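Posted in: Robots & Learning | 2 min read

I promised to Flurina Hauser that I would write down how we collect the examples for our small learning project, before I forget the details. She asks me often why it takes so long. So I try to explain it in simple words.

We work on Govamia, a program which should learn movements from people. A person guides the arm by hand, the cameras record, and afterwards the program tries to find out what the person wanted. One such recording we call an episode. In July we had 1,286 episodes, and now we are at 1,580. It sounds like a lot, but Etelka Vass, who checks them with me in the evening, removed 441 already. Some were too short, in others the person stopped in the middle to think.

Most of my time goes into looking. The wrist camera is the most difficult one, because it turns together with the arm and it sees whatever is in front of it at that moment. When I started, I expected every picture to show something to grasp. I had to learn that a large part of the material is walls.

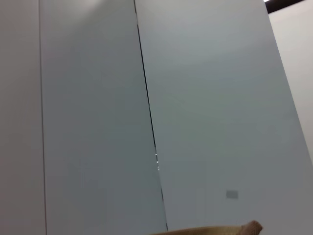

Wrist camera, one still: grey panels, the dark gap between two of them, and something tan at the bottom.

At first I wanted to delete all such moments. Etelka was against it, and after a long discussion I agree with her. If the program only sees the nice parts, it does not know what to do when it looks at a plain surface. Now we keep them, but we write a label "no target" in the list, so that we can find them again.

The labels are a weak point. We have nine of them and two mean nearly the same thing, "waiting" and "pause". I used one, Etelka used the other. Last week I went through the old list and changed everything to "pause", which cost me two evenings and a lot of tea.

The next step is to record with other people, not only with us two. My movements are slow and Etelka's are quick, and I think a program that learns only from us will be strange. Flurina has offered to come for a morning. If you have done something similar, please write me how many persons you had.

We use cookies to improve your visit. Accept | Settings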